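Fixed-layout picture book EPUB: double-page spreads show a white line down the middle

Asked by Paraskevi Tsolakis
Tags: children's books, fixed layout, EPUB 3, spreads

I am preparing the digital edition of a picture book about moths and hedgerows for a small press called Kidon. The print edition is square, and almost every opening is a single painting that runs across both pages. I have split each painting down the middle in the page layout program and exported the halves as separate pages, one left and one right.

On my laptop the book looks correct. On a tablet in landscape there is a thin white line between the left and right halves. It shows up worst on the dark paintings, where the background is nearly black. On one reading app there is no line, but the halves are swapped after the title page, so that the moth's left wing is on the right and everything reads backwards until the end.

What I have tried so far:
Exporting again with bleed switched off.
Setting the body margin and padding to zero.
Making each image slightly wider than its page, which removed the line on the tablet but clipped a word on the ninth opening.

The text is live text placed over the paintings, and I would like to keep it that way so that read-aloud works. The press needs the file in June. Is the line something I can fix in the file, or is it the app?

Erdal Gündoğdu
Reply, marked as accepted by the poster

These are two separate faults and should be dealt with separately.

Swapped halves first. In a fixed-layout EPUB the position of each page is set in the spine of the package document. Each itemref can carry a property, either page-spread-left or page-spread-right. If you leave these out, the reading app decides for itself, and apps differ over whether the first page after the cover falls on the left or the right. Your title page is almost certainly a single page with no property on it, so one app counts it as a left and another as a right. Put the property on every page in the spine, including the title page and the imprint page. If a single page needs to stand by itself, use rendition:page-spread-center on that page. Check the page-progression-direction attribute on the spine too. It should be ltr for an English book.

Now the line. There are three usual causes, and I would check them in this order.

The viewport does not match the image. Open one of the XHTML pages and look at the meta viewport line in the head. The width and height there must be whole numbers, and they must have the same proportions as the image. Layout programs like to export something with a fraction in it, and the app then rounds it down and leaves a sliver of page background showing. For a square page I use 1,000 by 1,000 in the viewport and save the image at twice that in each direction, so that it stays sharp when zoomed.

The image is inline. An img element is inline by default and leaves space beneath it for the descenders of a line of text. This gives a gap at the bottom and sometimes changes the scaling of the whole page. Set display to block on it.

The split was made on a fraction of a pixel. If the full painting has an odd width, then one half has a column of half-transparent pixels along the cut edge. Resize the full painting to an even width before you split it, and split it in an image editor, not in the layout program.

After those three, whatever line is left belongs to the app. Some apps draw each page in its own box and scale the boxes separately, and at certain screen widths there will be a gap one pixel wide. You cannot remove it from the file. You can make it less obvious by setting the background colour of the body to the main colour of that painting. With a near-black background the line then disappears as far as most readers are concerned, although this depends on the app using the body colour at all.

Do not make the image wider than its page. You have seen what it does to the text.

Run the finished file through EPUBCheck before you send it. It will not tell you about the line, but it will catch a spine property that has been typed wrongly.

Pentti Tuominen
Reply

Just make it a PDF. We did that for our nature series and had no trouble with the middle of the pages.

Comment from Paraskevi Tsolakis: The shops the press uses will not take a PDF for this, and I would lose the read-aloud.
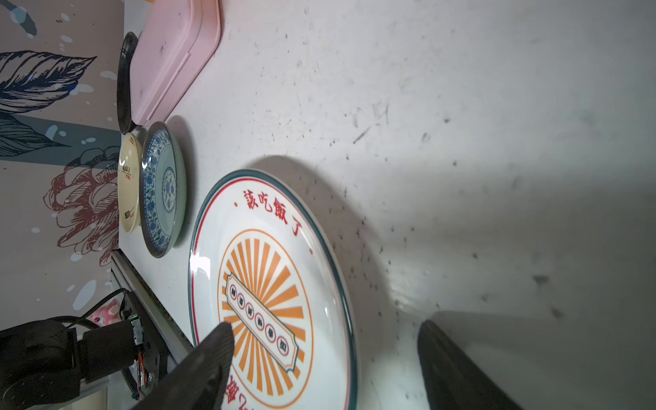
Aatos Kokkonen
Reply

Erdal's answer covers the technical side. I would add something on the artwork and the text, having put two bedtime books through the same process for Lallico.

Many children will see the book on a phone held upright, and in that case there is no spread at all. The app shows the left half, then the right half. If the moth's body sits exactly on the fold, each screen gets half a moth. Look at the metadata property rendition:spread. With the value landscape, the app should pair the pages only when the device is on its side. With the value both, it should pair them in either direction, and the whole painting then comes out small but complete. Support is uneven. I use landscape for books where the text sits on one side, and both where the painting makes no sense when cut.

For the text, keep every block wholly inside one page. A sentence that starts on the left page and ends on the right will be read aloud in two pieces, with a page turn between them on a phone. Check the order of the text blocks in the XHTML as well - the layout program exports them in the order they were stacked, which may not be the order in which they should be read. On one of mine the last line of a verse came out first.

White text on a dark painting should be given its colour in the stylesheet and tested with the app's night setting switched on. One app I tested turned the text grey and left the painting alone.

I would also embed the font as a subset. Six weights of a display face will make the file larger for no benefit if you use only one of them.

Comment from Paraskevi Tsolakis: The viewport was the cause of the line. It had been exported with a decimal on the width. The spine properties have put the halves the right way round in both apps. I have moved the clipped word on the ninth opening further in and set the spread value to both. There is still a faint line at one zoom level, which I will leave.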